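Furnstead Returns Bench, Operator Guide
Section 3: Working alongside the two-arm cell

The cell at Heltville takes over the open-and-check step for small household returns. Operators no longer open containers by hand. You load the table, watch the cycle and make the final call on anything the arms set aside.

3.1 Starting a shift

1. Sign in at the Rendale terminal and pick your lane.
2. Check that both arms are at rest before reaching over the table.
3. Place the bin on the left side of the table. It may overhang the edge.
4. Set the items for the cycle on the tabletop, within reach of the arms.
5. Step back behind the floor line and press Start.

Note: Lids and containers are logged as one item. Do not enter them separately.

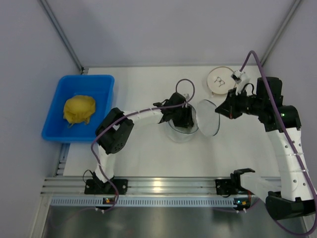 A normal cycle takes around 92 seconds. Use that time for labels or paperwork – you do not have to stand at the cell, but stay where you can hear the tone.

3.2 When the cell stops

1. Wait for the tone to end.
2. Read the code on the terminal. Code 18 is a grip fault. Code 73 means a cable needs checking.
3. Press Hold, then clear the item by hand.
4. Press Resume. After 3 stops on the same item, send it to the manual bench.

Caution: Never pull an item out of a closed gripper. Press Release first.

3.3 Changes to your job

Lane operators now rotate to the Barredo desk for half of each shift to review set-aside items. Pay grade and break times stay the same. Training for the desk is done on paid time – ask your shift lead for a slot.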